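Demonstrating from Home: Your Questions Answered
Jirkstead Remote Teaching Group
Last updated 15 Jan 2023

Thank you for your interest in the Jirkstead sessions! We get a lovely pile of emails every week and many of them ask the same things, so Rhun and I have sat down with a pot of tea and tried to answer the most common ones in one spot. If yours isn't covered, write to us anyway. We do read everything, even if the reply takes a few days.

What will I be doing, exactly?

You'll be driving a robot arm through a simple job on your screen, using a hand controller, while the computer keeps a record of every movement you make. Each go at the job is called a demonstration. We gather up the good ones and use them to train the arm to do the same job without a person steering. The whole thing happens in simulation, so there is no real arm at the other end and you can't break anything, however hard you bump the wall (and you will bump the wall, we all do).

Do I need to know how to program?

Not a bit. If you can park a car or ice a cake you have the right sort of patience. Our steadiest demonstrator at the moment is a retired piano tuner, and I'm told that before May she had never held a game controller in her life.

What do I need at home?

A computer made in the last few years, a wired internet connection if you can manage one, and a bit of clear desk. We post you a Kasier hand controller and you download Skedix, the program you'll be driving in. Wi-Fi will work at a pinch, but the arm tends to lag behind your hand, and lag makes people jerky and cross. Please do the practice room in Skedix before your first proper session. It takes 5 minutes to get through and saves no end of grief.

How long is a session?

An hour, with a break in the middle that we'd really like you to take. Your wrist gets tired well before you notice it, and we can see it in the recordings — the movements go short and choppy near the end. If you'd like to stop early, stop early. A half session done well is worth having.

What if I make a mistake partway through?

It depends on the mistake. If you miss a grasp, back off, line up and try again, that's a perfectly good demonstration and we want to keep it, as the arm needs to see how a person recovers. If you've dropped the thing somewhere you can't reach, press the discard button and start fresh. And if you sneeze and fling the arm across the room, discard that one as well, please, though Gwenllian does enjoy watching them.

How fast should I go?

Slower than you'd like on the first day, and then a touch quicker once you feel comfortable. Try to keep your hand moving smoothly all the way in. Long pauses while you think are a bother for us, so do your thinking before you press record. I like to trace the path in the air with my finger first. It looks silly, and I've been doing it for years now.

Do I always start from the same place?

No, and I'm afraid this one catches people out. Skedix moves the arm to a new starting position every time, and it changes the surfaces as well, so you might have a plain room one time and a very busy pattern the next. Please don't write in to say that your screen has gone funny! The odd colours and patterns are deliberate. If the arm only ever practised in a beige room it would come to rely on the beige.

How many demonstrations do you need?

More than you'd think. For the Shih drawer task, we set out to collect 700 and stopped at 1048, because the first lot leaned heavily towards right-handed habits and we wanted more of our left-handers in the mix. The biggest set so far has 1841. Don't let those numbers put you off, they're shared among everybody, and no one is keeping a tally of yours.

What will I see while I'm driving?

You get a wide view of the room, plus a view from the gripper itself looking out past the fingers. Most people start off using the wide view for everything, then drift over to the gripper view for the last little bit of the approach. It feels strange to begin with, rather like reversing a caravan with your chin on the tow bar, but do give it a fair go.
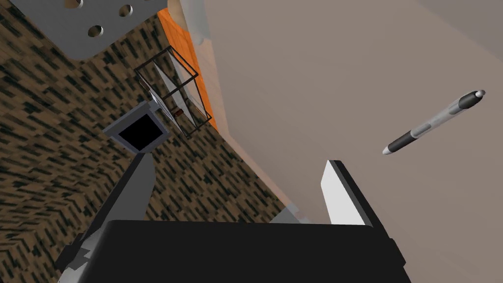 The pen is in sight in the view above; in the one below, the fingers are open with nothing between them.

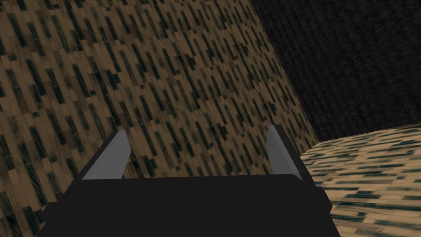 When you lose track of an object, resist the urge to swing about looking for it. Lift the arm straight up, check the wide view, and come back down once you've got your bearings. Rhun Jenkins runs a catch-up call for new demonstrators and he'll happily spend the entire hour on this if you let him.

Can my teenager have a turn?

From sixteen, yes, with a form signed by a parent or guardian. Younger ones are welcome to sit beside you and offer criticism, which in our house they do very freely. We just ask that each person drives under their own login, so the recordings stay tidy.

Who sees my recordings?

We keep the arm's movements, the simulated views and your login number. There's no microphone and nothing is recorded of you or your room. If you change your mind later on, email us and we'll take your demonstrations out of any set that hasn't been closed off yet.

Who do I contact to get started?

Write to Gwenllian Beddoe through the form on our contact page, and let her know which hand you favour and which evenings suit you. She'll send out the controller and book you in for the practice room.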